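Progress report to the programme manager: Portable Field Water Purification, Culleck trial site
February 1, 2018

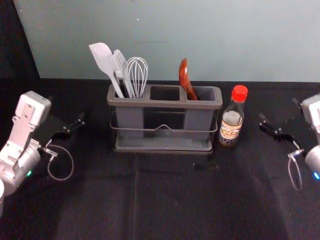

Dear Mabli Mostyn,

I am sending you the second progress report of our project on small water purification units for infantry companies. It covers the work since September. The financial table goes to your office separately, as you asked.

Status of the units

Two of the three prototype units are now assembled and have passed the pressure test. The third one is waiting for its pump housing. The supplier in Oster delivered the housing with a wrong thread, and we had to send it back. We received a new delivery date and we consider it realistic, but I would prefer to report on this again when the part is in our hands.

The Montoya filter cartridge, which we selected in the first phase, performs well. In the workshop it treated 800 litres before the flow became too slow. The requirement in the contract is lower, so we have some reserve here. With very muddy water the result is weaker, and the soldiers will need to clean the pre-filter more often than the draft manual says. We have corrected the manual.

Field trial

The first field trial took place on the training area near Prirham. A platoon used one unit during an exercise, with our technician present only as observer. The comments of the soldiers were useful for us:

The carrying handle is too narrow for a hand in a winter glove.
The unit is quiet enough to be used at night.
The battery cover can be closed the wrong way round - it happened twice.
The filled hose is heavy, and one person cannot easily bring it up a steep bank.

The handle and the battery cover are already changed in the drawings. For the hose we do not have a good solution yet. A thinner hose reduces the flow too much. Everett Achterberg is testing a hose in two parts with a quick coupling, and his first measurements will be ready for the next report.

Weight

The weight is still our main difficulty. One unit is now around 3 kilograms over the target. Most of this comes from the steel frame. An aluminium frame would solve the problem, but it must first pass the drop test, and the test stand at Culleck is reserved by another project until the spring.

Next steps

We plan to complete the third unit, repeat the trial in cold weather and begin the training material for the instructors. We also ask for your approval to order 100 spare cartridges now, before the price changes. The order stays inside the agreed budget line for consumables.

Please let me know if you wish to see the full test records.

With kind regards,
Project lead, Culleck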